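How to Remove Small Phillips Screws Without Stripping Them

Leonie Eder
Jun 26, 2018
Filed under: Hand tools

Most stripped screws are ruined in the first quarter turn. The driver is a size too small, or it goes in at an angle, and the tip climbs out of the cross and takes some metal with it. Do that twice and the screw needs a different method.

This page covers small machine screws in metal and plastic: battery covers, hinges, sewing machine plates, camera parts, kitchen scales. Wood screws are in the September post.

What you need

Phillips drivers in sizes 000, 00, 0, 1 and 2
A stiff brush or an old toothbrush
A wooden toothpick or a dental pick
Penetrating oil
A soldering iron or a hair dryer
A wide rubber band
A tray with compartments, or an egg carton
Low-strength threadlocker, if you are putting the screws back into something that vibrates

I keep the drivers in a canvas roll from Miturico. Any decent set will do as long as the tips are sharp. If the wings of the tip look rounded or shiny, replace that driver. A worn size 1 is responsible for more damage in my shop than anything else.

Step 1. Clean the recess

Dirt, paint and old threadlocker keep the driver from seating fully. Brush the head, then run the toothpick into all four arms of the cross. If there is paint in there, scratch it out with the dental pick. Wipe the head dry before you put the driver in.

Step 2. Pick the right size

Start with a driver you think is too big and work down. The first one that drops all the way in is the right one. It should stand up on its own in the screw with very little rocking. If it wobbles from side to side, go back up a size.

Check whether the screw is really a Phillips. JIS screws look almost the same and are common on Japanese sewing machines and bicycles. They often have a small dot on the head, though not every maker puts it there. A JIS driver fits them properly, and it will also work in most Phillips screws.

Look over the whole part before you start, too. Larger fasteners close by may be holding something under spring tension, and it is worth knowing which ones you plan to leave alone.
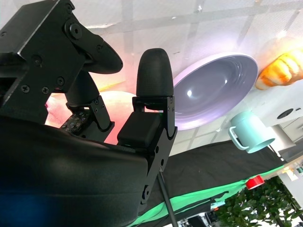 Four small Phillips-head screws in a flat black plate, with a larger round bolt head near the top.

Step 3. Support the part

Put the part on a firm surface with a folded towel under it, so that the screw points straight up. If you hold it in your hand, the part moves when you push and the driver tips over. For odd shapes, a shallow box filled with dry rice works well.

Step 4. Push first, then turn

Hold the driver in line with the screw. Press down hard with the palm of your hand, then turn slowly with your fingers. Most of the effort should go into the push.

If nothing moves, turn a tiny amount clockwise and then back. This can crack the bond of dried threadlocker or corrosion. You will sometimes feel a small click when it lets go.

Stop if the driver slips even once. Look at the recess under a good light before trying again.

Step 5. Use oil or heat

For corrosion, put one drop of penetrating oil at the edge of the head and leave it for 41 minutes or overnight – I go and have lunch. Wipe the recess clean again afterward, because an oily driver slips.

For threadlocker, use heat. Hold the tip of a hot soldering iron on the screw head, then try again while it is still warm. Near plastic, use the hair dryer on its low setting and keep it moving. Don't combine the two methods. Oil smokes, and some kinds burn.

If the recess is already damaged

Lay the rubber band flat over the head, press the driver into it and turn. It fills the gaps and works more often than you would expect on lightly worn screws.

If the head stands above the surface, grip it from the side with small locking pliers. If it sits flush, cut a slot across it with a thin file or a rotary tool and use a flat driver. Drilling is the last choice. Use a left-hand bit if you can get one, since it may back the screw out before you are through the head.

Keeping track of the screws

Lay them out in the tray in the same pattern they had on the part. Screws that look identical can differ in length by a millimeter, and a long one in a short hole will push through a cover or crack a boss. On a Vadby mixer I took apart last winter there were 13 screws in the base, in three lengths, and I was glad of the egg carton.

Putting them back

Place each screw in its hole and turn it counterclockwise until you feel it drop into the thread. Then turn it clockwise with your fingers only. It should go in easily for several turns. If it binds early, back it out and start over.

Run all the screws in loosely before tightening any of them. With four screws in a rectangle, tighten one, then the one diagonally across from it, then the other pair. Go around a second time for the final snug turn. In plastic, stop as soon as the head touches and the part no longer shifts.

Replace any screw with a worn recess now, while it is out. Take the old one to the hardware store and match both the thread and the length.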